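Groltstead Community Orchard: how we're doing, June

Hi Dalal, and hi to everyone at the Haddadin Fund who reads these, 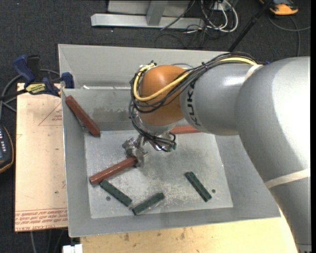 A KUKA arm with its gripper at one end of a reddish-brown bar.

OK, where were we? When I last wrote, the ground behind the old Dekley bus depot was still mostly brambles and we were waiting on the soil results. They came back fine in the lower half and a bit heavy on clay up top, so I moved the pears up there and kept the apples down where it drains. The plums got squeezed in along the fence. I know the plan you approved had them in the middle (page 2, the drawing with the coffee stain, sorry), but the middle gets the wind straight off the Gurkley road and I didn't like their chances.

Trees first! We planted 100 in the end, all bare-root, over two very muddy weekends. 27 of them haven't leafed out. I've done the scratch test on every one and a few are still green under the bark, so I'm giving those till the end of the summer before I pull them. The nursery will replace the dead ones at half price if we order early, and I'd like to use what's left in the tools line for that. Could you let me know if moving the money is OK or if you need a form from me?

Water is the thing I'm least happy with. The depot hookup was supposed to be done before planting and the city still hasn't signed off on the meter, so we've been filling tanks from the church across the street and hauling it over in a pickup. Each trip is some 400 gallons and takes most of a morning. It works, but if we get a dry July it's going to wear people out. Hok-lam Hung from the city's parks office has been chasing the permit for me and thinks it's only stuck on one signature. I'll email you the minute I hear.

The pruning classes have been a real bright spot. I figured we'd get a handful of retired folks (we did, they're great) but a bunch of high school kids started turning up too, and now the Sunday group is too big for the loppers we own. We've been taking turns. The grafting class had to be pushed back after the scion wood dried out in my garage fridge, which was my own fault, and I'll run it next winter with fresh cuttings.

Money is close to where we said it would be. Mulch was free, thanks to the tree crew in Dekley, and fencing went over because the deer found the low corner on the very first night and I had to buy the tall stuff. Receipts are in the shared folder, except the one for the gate hinges, which I'm still looking for.

Next up: mowing, mowing, the meter, and getting tree guards on before the rabbits get any bolder. Come by if you're out this way, and bring boots!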